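Search tips
Go
Kitchen, Laundry, Workshop, Robot Bench

Workshop Tips: Teaching the Arm to Build a Sandwich

Filed under Robot Bench, February 1, 2019

Regular visitors come to this page for grout and squeaky hinges. For the rest of you, the ones who wrote in after the November column asking how to get a small arm to stack play food without flinging the cheese, I have cleaned up my notes. They cover the software. If your arm is wobbly at the shoulder, tighten it and come back.

My own setup runs on Treta, the little planner that the Prorkville workshop passes around on a memory stick, with a home-built vision script on top. The script is called Ngubane, after the street I lived on when I wrote it. It has the manners of a cat. What follows works with any planner that lets you name a place and send the gripper there.

1. Name the slots before you name the food

A beginner's config file says "tomato" and gives it a position. Then one day the tomato goes in the cheese's spot, and the arm picks up cheese with total confidence and puts it where the tomato belongs. Name the holders first (I use back, middle and front, as dull as possible) and let the camera fill in what each one has. The plan then reads like a seating chart, and you can shuffle the guests.

2. Come in along the rail

Food standing on edge is kinder to a gripper than food lying flat, which you have to pry up like an old floor tile. It does mean the fingers must arrive square to the slice. Write the approach direction down once, relative to the rail, and have every slot borrow it. I used to store a separate angle for each slot, and then I bumped the rail with my elbow and got to retype them all.

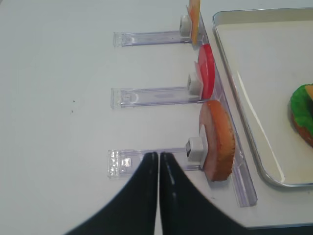
Do I need a separate grasp for every ingredient?

Usually one grasp with a per-item finger width will do. Keep the direction and height shared, and put the width in a short table the planner reads at the start. Thick things such as the bun get their own line. If you find yourself writing a second approach for one slice of tomato, check your slot positions first.

3. Teach the camera about clear plastic, or don't bother

Clear acrylic is lovely to look at and murder on a vision script. Mine used to find edges in the highlights and report a fourth holder floating over the table. I spent an evening on filters. Then I told the script to ignore the plastic altogether and look for the off-white bit at the end of each arm, which it can see perfectly well. The evening of filters is still in the folder, in case I ever need to feel humble.

Metal trays cause the same sort of trouble. A streak of glare looks like an object to a script that wants to please. Mask the tray floor while you're picking, and unmask it when you're placing.

4. Crop before you classify

A round red disk is easy. A round tan thing with a brown rim could be a bun, a slice of ham or a very small ottoman, depending on the light. Give the classifier a tight crop around each slot and a short list of permitted answers. Mine has a fallback called "bready," and the planner treats anything bready as thick and opens wide. Nothing has gone wrong yet that a vaguer label would have made worse.

If you're tuning a confidence cutoff, save 200 crops first and tune on those. Tuning on the live arm is how you end up on your knees looking for lettuce.

5. Set the waiting pose where the fingers can see

My first waiting pose was up by the lamp. Very elegant, and useless, as the wrist camera had a fine view of the lamp. Park the gripper low and in front of the nearest holder, fingers together, with the slots and the near side of the tray in view. Every pick starts and ends there. It costs 2 seconds a trip and I have stopped resenting them.
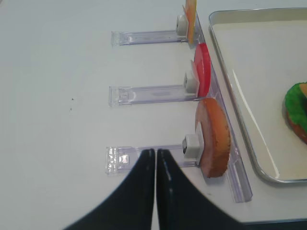

6. Log the boring moves

Treta logs only failures unless you ask. Ask. When a placement goes crooked, the cause is often three moves back, in a pick the software considered a triumph. I keep one line per move: slot, label, finger width, where it let go. The file is plain text and can be read over breakfast.

7. Put the stacking order in one list

One list, bottom to top, in its own file. My old version had the order scattered through the code as a series of ifs, and adding a second slice of cheese took a weekend. Now it takes a line. The list is also the only part of the project my family is willing to edit, so expect some structurally ambitious sandwiches.

Comments

Armindo Simões wrote:
Tip 3 saved me. I had been sanding my holders to make them cloudy. I'd done one before I read this, and it looks terrible.

tukusfan58 wrote:
Does any of this carry over to the Tukus controller? Mine wants absolute positions for everything.

Page author wrote:
Mostly. Keep the relative numbers in your own file and have a small script work out the absolute ones before you load them. Run it again whenever you move the rail.

gravelroad1960 wrote:
I came here for the squeaky hinge page and read the whole thing. Where is the hinge page?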